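Refinishing a tabletop without sanding it to bare wood?

Posted by Imre Virág in Home & Furniture, 09/01/2020

We bought a secondhand work table from a place in Kellamska that was clearing out its back office. The top is a light color, and whoever had it before put a clear coat over it that has gone cloudy in two places, one near the middle and one along the front. The cloudy parts feel a little rough but they are not peeling. Water still beads up on the rest of it.

I don't know what the clear coat is. The seller said varnish but I don't think he was sure. The table is 60 inches long and it will be used for homework and some model kits, so it doesn't have to be perfect, but I'd like it to be even. Can I put a new coat over the old one, or do I have to take everything off first? I have a hand sander and no power tools.

Serpil Altıntaş
Member, Getstead

You can usually coat over it, but find out what it is first. Pick a spot on the underside where the finish ran over the edge. Put a little denatured alcohol on a cotton swab and hold it there for a minute. If the finish goes soft or sticky, it is shellac. If nothing happens, try lacquer thinner on a different spot. If that softens it, it is lacquer. If neither one does anything, it is probably varnish or polyurethane.

Open a window for the lacquer thinner and keep it off the plastic feet if the table has them.

If it is varnish or polyurethane, what you do is scuff the surface and put a new coat on top. I did a desk this way in May and it has held up fine with two kids using it. Mine is the same sort of light top.

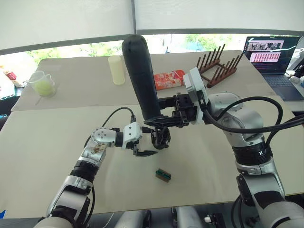

Steps for coating over old varnish

Wash the top with warm water and a few drops of dish soap, then wipe it with clean water and let it dry overnight. If there was ever furniture polish on it, wipe it down with mineral spirits too. New finish pulls away from polish and leaves little craters.

Sand by hand with 220 paper in long strokes, the same direction as the grain if there is any. You want the shine gone and nothing more. Go easy at the corners.

Vacuum, then wipe with a damp cloth.

Brush on a thin coat of water-based polyurethane in satin. Let it dry as long as the can says, rub it lightly with 300 paper, wipe, and do the second coat. I did three because I had some left.

Wait a week before putting anything heavy on it. Felt pads under a lamp are a good idea for the first month.

The cloudy spots may or may not go away. If the haze is only in the top of the old finish, the sanding takes care of it. If it goes deeper you will see it right through the new coat, so wet the area with mineral spirits before you start. How it looks wet is close to how it will look finished.

Gizella Boros

just strip it. took me one afternoon with the orange gel stuff and a plastic scraper. coating over old finish never lasts

Szabolcs Bíró
Member, Jircombe

Make sure it is solid wood before you strip anything. A lot of office tables have a thin veneer, and some are not wood at all, only a printed layer. Look at the end of the top. If the grain on the face carries on over the edge, it is likely solid. If you see a seam or a strip glued on, leave the stripper alone and do what Serpil wrote, with very light sanding.

Also, on a printed top the polyurethane may need a bonding primer, and the clear ones are hard to find. The paint counter at Dobos had one last time I was in.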